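In Defense of the Paper Instruction Sheet

I bought a bread machine in September, and it came in a very nice box with a very nice card inside it, and on the card was a square code to scan. That was the manual. I turned the box upside down and shook it, like my dad used to do with cereal when he wanted to be sure the prize was out. Nothing. One card, one code, and the words "Let's get started!"

So I scanned it. My phone took me to a page that asked which country I was in, and then to a page that wanted my email address, and then to a video of a woman with lovely forearms putting flour into a pan. She never said how much flour. I watched her for four minutes. Then my phone went dark, as it does, and I had yeast on my fingers and couldn't wake it up without smearing the glass.

I'd like to make a case for the folded sheet of paper. I know how that sounds. I'm the person at the party who still prints the directions (I do, and I got there on time, thank you). But I've been grumbling about this to anybody who'll stand still, and my friend Kazuhiro Hayashi told me to write it down and leave him out of it, so I've done half of what he asked.

Let me start with what a sheet of paper can do that a phone can't. It lies flat. It stays on. You can put your thumb on step six and look away to find the little bag of screws and come back, and step six is still under your thumb. You can write on it. My mother wrote on all of hers. When we cleaned out her kitchen drawer I found the booklet for a Hamada rice cooker that had died long before she did, and on the page about water levels she'd written "LESS!!" with two exclamation points and underlined it. I kept the booklet. I don't own the cooker. I've never made rice in one of those things in my life, but I know that you use less.

Try doing that with a video.

I don't hate the videos, by the way. Some are wonderful. There's a kind of knowledge that only comes across when you watch somebody's hands, and tying a fishing knot is one, and folding a fitted sheet is another (I've watched that one more times than I'd admit to a doctor). If you'd handed me a written description of how to bleed a radiator, I'd have sat in the cold all winter. A man on the internet with a bad microphone got me through it. So, fine. Keep the videos. What bothers me is that the paper was taken away to make room for them, when they could have gone in the box together. The box had plenty of room! Mine had a foam block in it the size of a loaf of bread.

The companies say it's about trees, and I believe that somebody in each of those buildings means it. But I counted what came with my bread machine because I was in a mood, and there were two plastic bags, a cardboard collar, the foam, a foil pouch, the card, and a glossy flyer for other things I might like to buy. They found paper for the flyer. I'd have traded it for a list of flour weights in a heartbeat.

And the paper manual has one more great thing going for it, which is that it was finished. Somebody had to decide what went in, and then it went to the printer and that was that. The online one gets changed. I went back to the bread machine page a few weeks after that first try, and the program I'd been using had a new number. Program 3 was now Program 5. The machine on my counter still said 3, of course, because it's a machine on a counter and it had no idea anybody had been tidying up the website. I made a cake by mistake. It was okay.

Then there's the question of what happens when the company goes away. I've got a Stulik sewing machine that I got secondhand, and as far as I can tell there's no more Stulik. If its instructions had lived on the Stulik website, I'd own a heavy green doorstop. But the woman who sold it to me had the booklet folded up in the lid, with a diagram showing how the thread goes through, and every time I sit down to hem something I get it out and follow the dotted line with my finger. That booklet has been through at least three owners. There's a coffee ring on the page about bobbins, and it isn't mine.

My neighbor Itsuki Kaneko collects these things, it happens. He started with camera manuals, because he repairs old cameras, and then people began giving him whatever they had, and now he's got 1,137 of them in file boxes in what used to be a dining room. He knows the number because he keeps a list, and he keeps the list on paper, in pencil. I asked him which was the best, and I was expecting a camera. He went straight to a box and pulled out the booklet for an Ellau hand mixer. It's eight pages. Every page has one drawing and one or two sentences, and the sentences are so plain you could read them to a child or a very tired adult. "Put the beaters in until they click." That's the whole of page two. I read it standing up in his dining room and I got a little emotional, which I blame on the time of day, since I hadn't had lunch.

He also showed me the worst, and I won't name it because the company is still around and still touchy. It runs to 519 pages in a lot of languages, and the English part spends its first long stretch telling you not to put the appliance in the bathtub. You get to the actual use of it very late, and by then you're scared of it. So I'll grant you that paper doesn't make a manual good. I've thrown plenty across rooms. I once had a bookcase from Stastuvero whose instructions had no words at all, only a round-headed little man who was happy in one drawing and sad in the next, and I never did figure out what had made him sad. The shelf leaned until the day I gave it away.
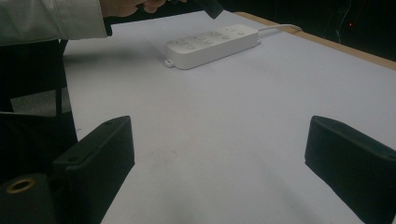 But at least I could spread him out in front of me and study him. I could turn him sideways. I could hand him to my husband and say, "You look, what's he upset about?" and my husband could take him over to the window. Two people can share a sheet of paper in a way they can't share a phone, where one of you is always holding it and the other is breathing on your neck and saying go back, go back, no, too far.

I think that's the part I miss most, if I'm being mushy. Putting things together used to be a job for whoever was in the house. One person read aloud and the other one did the work, and you'd switch when you started to snap at each other. I learned to read aloud that way, now that I think about it. My dad would be under the sink and I'd be on the floor with the booklet, and I'd say "tighten collar B," and he'd say "which one's collar B?" and I'd hold up the page and he'd twist his head around to look at it. I was in charge of the page. I took it very seriously. I don't know what a kid would be in charge of now. Holding the flashlight, I guess, except that the phone is the flashlight, so you can't even have the light and the directions at once!

People tell me I can print it myself. I can, and I have. The bread machine one came to 44 sheets, mostly photographs of the lovely forearms, and it ate my black ink. So now I'm paying for the paper and the ink, and the company's saving on both, and I'm told this is for my convenience. I don't know what other business gets to do that. If I bought a chair and they mailed me a file of the fourth leg, I'd have something to say about it.

I'm not asking for much. I don't need a booklet. Give me one sheet, folded as many times as you like, with the parts drawn on one side and the steps on the other, in type I can read without going to get my other glasses. Put the code in the corner for anyone who wants the video. Leave a bit of blank space at the bottom, too, with a few faint lines, for the person who finds out the hard way that you should use less water. Even if you charged me a dollar for it I'd pay, and I'd only complain to Kazuhiro.

In the meantime I've made my own. It's an index card taped inside the cupboard door above the bread machine, and it says how much flour, how much water, how much salt, and "PROGRAM 3, NO MATTER WHAT THEY TELL YOU." My husband has added "cake = 5" underneath in blue pen. Itsuki has asked if he can have it when we're done with it, and I've told him he can, and he's already penciled it in on his list.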